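**Ticket: player statistics do not update after the match**
Opened: Dec 19, 2024
Team: Foley girls lacrosse
Status: waiting for vendor

After the away match against Karkarano, the score page in Inlow shows the correct result, but the season totals did not change. Our goalkeeper had 10 saves in this match and her total is still 65. The goals of the other players are also missing.

What I tried:

- Closed the match and opened it again. No change.
- Exported the match sheet and imported it by hand. The import stopped at row 20 with the message "player not in roster".
- Compared the roster with the sheet. Row 20 is a player who changed her shirt number before the match.

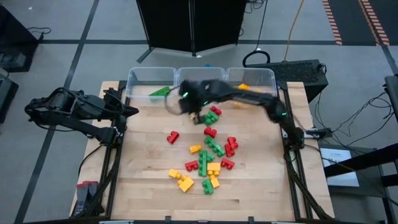
*Toy bricks on the table, with the three clear bins behind.*

I corrected the shirt number in the roster and repeated the import. Now all rows are accepted, but the totals are still the old ones. The log file has over 1000 lines, and most of them repeat "season locked". I did not lock the season and I do not find this setting in my account.

Sent the log to Jultden support. They answered that the lock can be removed only from their side, and they asked for the team code. I sent it the same afternoon.

Please do not enter the numbers by hand in the meantime, or we will have them twice. The league needs the correct totals in January.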